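Grindness (card game) 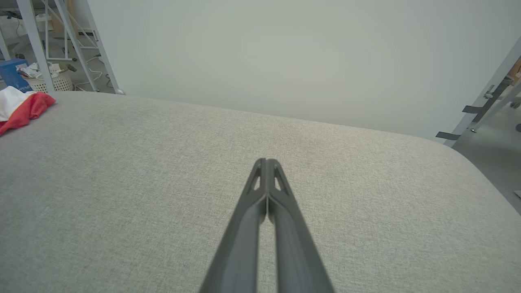
Grindness is a trick-taking card game for two teams of two, played with a regular 54-card deck (yes, you keep both jokers). I learned it from my aunt's neighbors one rainy August and I've been hooked ever since, so forgive me if I gush a bit in this entry!

Name

The most common story is that the name comes from "grinding" – the habit of hanging on to low cards and wearing the other team down. Melahat Karabulut, who put together the first written rules, spelled it Grindnes with one s. I've seen old score pads both ways, and I go with two because my own deck box does.

Play

Everyone gets nine cards and the rest sit face down as the stock. The top card is flipped to set trumps. You have to follow suit if you can, and after each trick all four players draw, winner first, until the stock can't go around again. Leftovers stay face down. Then you play out your hand with no more drawing, and this is where most of the shouting happens at our table.

The jokers are called the Big Miller and the Little Miller. A Miller beats any trump, but if both land in the same trick, the second one played wins. I love that rule. Steinar Bach's rulebook leaves it out, and I think the game is a lot flatter without it.

Scoring

Aces are worth four, kings three, queens two and jacks one. The last trick adds five. Some groups play to 100, some to 150, and the marathon version called Jiver just keeps going until somebody has to go home. The highest Jiver score I know of is 1,482, by Ashton Tomoana and Valdemar Kirkegaard – I've never come anywhere near it.

See also: Akinola (three-player version)

Last updated 2019-03-30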